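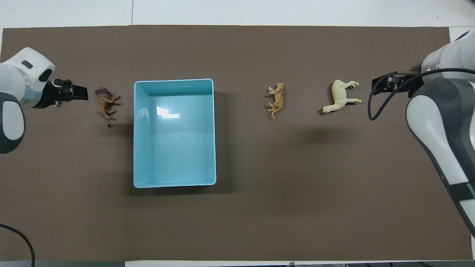 Toy lion and blue bin on the brown mat.

The sorting of small toys is a subject on which this blog has received a steady amount of correspondence, and I have undertaken to set out the arrangements presently in force in our household. They have been revised on several occasions. The version described in this post took effect on June 1, 2020, and readers who have been following the earlier one should disregard it where the two differ.

The work is carried out on a white table covered by a flat mat in a dark taupe-brown. The mat was selected after a lengthy comparison of colours. A pale mat was trialled first and was found unsuitable, as the white and cream animals (the sheep in particular) could not readily be distinguished from it and were regularly left behind at pack-up. A patterned mat was then trialled and withdrawn. The present one is smooth and has a matte surface, and it may be wiped with a damp cloth. It does not cover the table completely. A strip of white remains exposed along one side, and I have come to regard this as useful for the placement of a cup of tea, provided the cup is kept well back.

Bins are to be light in colour and open at the top. The pale blue one is the model I recommend. It is rectangular, the inner walls slope, and the rim is slightly rounded, so that a hand may go in and out all afternoon without complaint. Lids were dispensed with some time ago. A lid must be put somewhere while the bin is in use, and in our case it was put on the floor, where it was stepped upon.

The procedure is as follows. The bin is placed on the mat before any toy is brought to the table. It is to be empty at the commencement of the session. Anything left in it from a previous occasion is returned to the main tub and is treated as unsorted, regardless of any assurance given that it has already been done. The animals are then brought out a few at a time and set down beside the bin. Each is inspected and wiped if required, and is either placed in the bin or set aside for repair.

The brown lion is customarily dealt with first. There is no administrative basis for this. He has a tawny body and a darker, shaggy mane, and the mane is the part that collects fluff, lint and, during the warmer months, sand. A soft dry toothbrush is adequate for the purpose. Water is to be avoided on any figurine with a seam along the belly, as it finds its way inside and emerges later on the bookshelf. The tail should be brushed from the body outwards and never in the opposite direction, the tip being thin.

On the question of categories, I previously advised that animals be divided according to habitat. That advice is withdrawn. It gave rise to prolonged disagreement over the hippopotamus, and the category of "farm" was extended by degrees until it included a pelican. The current system recognises 2 categories only: animals that stand unaided and animals that do not. Those that stand are suitable for display along the windowsill. Those that do not are kept in the bin, where their condition is of no consequence and they are every bit as well regarded. A figurine may be reassessed at any time upon request. The giraffe has been reassessed repeatedly and has yet to satisfy the requirement.

Damaged animals are held in a small tray on the sideboard pending repair. A missing ear or a chipped hoof does not constitute damage for this purpose. A leg that has come away does, and it should be placed in the tray together with its owner. Separate storage of legs was attempted last winter and resulted in a quantity of legs that could not be attributed.

With respect to storage, the filled bin is returned to the second shelf of the cupboard in the hall. Bins should not be stacked while full. Sloping sides allow them to nest neatly when empty, and this has led certain members of the household to conclude that they may also be nested when occupied. They may not.

A session should conclude before interest in it does. In our experience the middle of the morning is preferable to the late afternoon, and the period immediately before dinner should be avoided altogether. Should a game develop during sorting, it is to be permitted. The sorting may be resumed on another day, and the mat can be left on the table in the meantime. Meals have been taken on it without difficulty.

Several readers have enquired whether the labelling of bins is advisable. I have no firm position on the matter. Labels were applied to ours in a clear hand and were removed by a younger party, who was interested in the adhesive. The use of a different colour for each bin has proved more durable, and visiting grandparents have adopted it without instruction.

Correspondence regarding jigsaw puzzles has been received and is under consideration. It will be addressed in a separate post later in June, once the missing corner piece of the lighthouse has been located or formally written off. Enquiries concerning the treatment of plastic dinosaurs may be left in the comments in the usual manner.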